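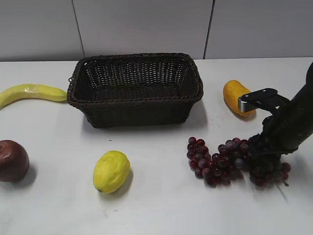 白色桌面上的长方形编织篮

桌子为什么会摇:给小读者讲讲桌腿、地面和重心

把手放在桌角上轻轻一按,有的桌子一动不动,有的桌子会“咯噔”响一声,对面的桌角跟着翘起来。这种现象叫做摇晃。造成摇晃的原因有三类:桌腿长短不一,地面不平,连接处松动。下面分别说明。

一、三个点确定一个平面

先做一个小试验。拿三支一样长的铅笔,竖着立在橡皮泥里,笔尾朝上,排成三角形,再放上一块硬纸板。纸板会同时碰到三支铅笔的顶端。把其中一支往下按一点,纸板会变斜,但仍然同时碰到三支铅笔。

现在加上第四支铅笔,排成四方形。只要有一支比其他三支矮一点,纸板就碰不到它。轻按纸板的那个角,纸板会倒向那一边,另一个角抬起来。

数学里的说法是:不在同一条直线上的三个点,确定一个平面。第四个点可能在这个平面上,也可能不在。三条腿的凳子放在不平的地上也不会晃,道理就在这里。挤奶用的矮凳和照相用的支架常常做成三条腿。

二、那为什么桌子多是四条腿

三条腿不晃,可是容易翻。要弄懂这一点,需要知道两个词。

重心:可以把一件东西的重量看成集中在一个点上,这个点叫重心。形状规则、材料均匀的桌面,重心在正中间。

支撑面:用一根绳子绕着所有桌腿的底端拉紧,绳子围住的那块区域叫支撑面。

从重心往下画一条竖直线,线落在支撑面里面,桌子就站得住;落到外面,桌子就会翻。四条腿围成长方形,三条腿围成三角形。桌面同样大的时候,三角形的面积小,桌面上有几块地方悬在支撑面外边。有人用力压住这些地方,整张桌子的重心加上压力的作用,就可能越过三角形的边。

四条腿的桌子把支撑面撑大了,桌角附近可以放东西,也可以靠胳膊。代价是对桌腿长度和地面平整的要求变高。

三、桌腿差多少会晃

长度用毫米量。一毫米大致等于一张银行卡的厚度。一条腿短2毫米,坐在桌边写字的人就能感觉到。

晃动的大小还和桌子的尺寸有关。假设一张桌子长1000毫米,四条腿里有一条短2毫米,按住短腿那个角,那条腿就会向下移动,直到碰到地面。桌子小一些,腿挨得近一些,同样的2毫米会让桌面倾斜得更厉害。所以小圆桌和小方凳晃起来常常比大餐桌明显。

木头桌腿的长度也不是永远不变的。木头会吸收空气里的水分。吸水之后,木头横着纹理的方向胀得多,顺着纹理的方向胀得很少。桌腿一般顺着纹理做,长度变化很小。宽木板做的桌面变化大,可能会弯。桌面一弯,四条腿就不再站在同一个平面上。

四、家具上的调节脚

有些桌子的腿底下有一个可以转动的圆脚,叫调节脚。它由一根螺杆和一个底座组成。螺杆表面有一圈一圈的斜槽,叫螺纹。底座转一整圈,螺杆伸出或缩回的距离等于螺纹的导程。常见的单线螺纹,导程就是相邻两道槽之间的距离。

例如,Sallden 餐桌的调节脚每转一圈移动2毫米,转半圈移动1毫米。Uler 折叠桌只有一条腿装了调节脚,原因前面已经讲过:三条腿总能同时着地,只需要调第四条。

调节的步骤如下。

请大人把桌上的东西拿走。
轻按四个桌角,找出会下沉的那一个。
请大人把这个角稍微抬起,转动调节脚,让它伸出半圈。
放下桌子,再按一次。
还晃就继续转半圈,直到不晃为止。

手指不要伸到桌腿下面。玻璃桌面的桌子由大人来抬。

五、没有调节脚怎么办

可以用垫片。毛毡、软木和橡胶都能做垫片,性质不同。

毛毡:滑动容易,不划伤地板,压久了会变薄。
软木:压下去以后大部分能弹回来,厚度比较稳定。
橡胶:不容易滑,适合光滑的瓷砖地。有些橡胶会在木地板上留下印子。

折起来的纸也能用,但是纸会被压扁,过几天桌子又晃了,沾到水还会变软。

也有人把另外三条腿锯短。这个办法要量得很准,锯多了没有办法接回去,一般由木工来做。

六、腿一样长,地也平,还是晃

这时要检查连接处。Feng 书桌的桌腿用螺栓固定在桌面下方的横木上,每条腿两个螺栓。螺栓松了,桌腿和横木之间出现缝隙,桌面就会左右摆。它和前面讲的摇晃有一个区别:桌腿底端一直贴着地面,动的是上半部分。

横木在这里的作用是把桌腿和桌面连成一个框。四边形的框容易被推歪,三角形的框不容易。用四根冰棍棒和四个图钉做一个四边形,推一推,它会变成斜的。再斜着加一根棒,把它分成两个三角形,就推不动了。许多书架的背后有一根斜拉条,用的是同一个道理。Gelley 书架高1513毫米,背后有两根交叉的金属条,拆掉以后架子会向旁边歪,安装说明要求先装金属条,再放书。

七、试一试

准备一把直尺、一张方凳和几张硬纸片。

把方凳放在平的地面上,按四个角,记下晃不晃。
在一条腿下面垫一张纸片,再按。每次多垫一张,直到能感觉到晃动。
把纸片叠在一起量厚度,写下来。
转动方凳,换到房间里别的位置,重复一遍。

如果换了位置结果就变了,说明地面也有高低。

词语表

平面:像静止的水面那样平、可以向四周一直延伸的面。
螺纹:绕在螺杆表面的斜槽。
垫片:垫在两件东西之间、用来补足高度的薄片。
横木:连接桌腿、托住桌面的木条。

2021年4月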